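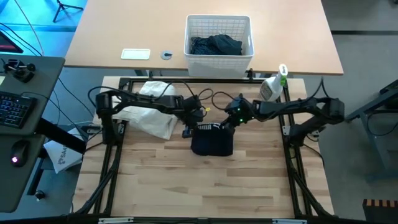
Fold cell, Grollell laundry floor. Two arms, one dark navy garment on the table.

grollell-fold-notes

README for the folding data and the shift notes that go with it. Work in progress. Ask before you copy it anywhere outside the project.

What this is

Recordings of two-arm folding from the Grollell workwear laundry, plus plain text notes from the people on the finishing line. Two halves, same folder. Most people want the first half. Please read the second half too, it's the part that explains why the labels look the way they do.

Grollell washes and returns work clothes for hotels and kitchens. Folding was all by hand until the cell went in. Now the cell takes plain dark tops, the line takes the rest.

Contents

episodes/ 300 folding runs, one garment each
notes/ shift notes, typed up from the paper sheets
labels/ one row per episode, see below
hafstein/ config for the Hafstein control software, read only
old/ leave alone

Episodes are numbered in the order recorded. Gaps in the numbering are real, those runs got pulled (see Removed).

Labels

fold_ok: yes / no / redo. "Redo" means a person on the line would have sent it back, even if the edges line up. Different people draw that line in different places. We kept the disagreements, column is called second_opinion.

grip_start: where the first pinch lands. Top edge, hem, sleeve, other. Top edge is the most common by far.

helped: yes if someone reached in or restarted the run. Do not drop these. Early on we did and the numbers looked great and meant nothing.

minutes_lost: time the line spent on the cell instead of its own pile. Filled in by the line, not by us. Blank means blank, not zero.

How it was collected

Morning shift mostly, one Saturday block. Operator at the desk next to the cell starts each run, watches it, writes the label before starting the next one. Fixed camera on the work surface. Sleeves tucked in or out as they come from the pile, we stopped neatening them beforehand.

Operators are finishing line staff. They got paid their normal rate plus the training supplement, and the hours came off the folding target. That last bit took a while to sort out. For the first stretch the target stayed the same while one person was away from the line, and you can see it in the notes from then. Short, cross, mostly about the pile.

What changed on the line

From the notes and from two sit-downs in August. Not a study.

- Less wrist pain reported by people who used to fold tops all shift. Nobody has measured it.
- What's left for hand folding is the awkward stuff. Aprons with ties, chef jackets, anything with snaps. Slower per piece. The old hourly rate assumed a mix with easy tops in it, so the rate was wrong from day one. Changed now for 6 of the stations, the rest are still on the old sheet.
- Less talking. The cell sits where the second folding table was and the two people who worked across from each other now don't. Came up in both sit-downs.
- More waiting. A stopped run needs a person, and that person is usually in the middle of something.
- No jobs cut so far. Two people who left weren't replaced. The staff asked us to put both of those sentences in, next to each other.

Known problems

Navy and black look close to the same under the cell lights. Color column is not reliable, don't train on it.

Timestamps in notes/ are whatever the clock on the wall said. Can be off from the episode clock.

Labels from the first 100 episodes used an older form with no redo option. We went back and guessed at some. Guessed ones are marked g.

Towels: none. People keep asking. Towels go to the Munditcombe site.

Removed

Any run where a person could be recognized and didn't want to be in it. Any run with a name tag readable on the garment. A few notes were taken out at the writers request, no reason needed and none recorded.

Use

OK: grasp and fold research, planning work around shared human / robot lines, teaching.

Not OK: ranking or timing individual operators. The operator ids were shuffled for this reason, don't try to unshuffle them. Also not OK: quoting the notes in sales material. Happened once with a draft, got caught.

To do

- Nidumham wants the same label form for their site, needs a version without the Grollell station codes
- next batch, target is 1,000 episodes, wait until the new rate sheet is signed for all stations
- fix minutes_lost export, it rounds down
- ask the line again about the stop sound. Too loud for the people nearest, can't be heard at the far end
- write up grip_start properly, "other" is doing to much work

Changes

v3: second_opinion added, helped runs put back
v2: notes/ added
v1: episodes only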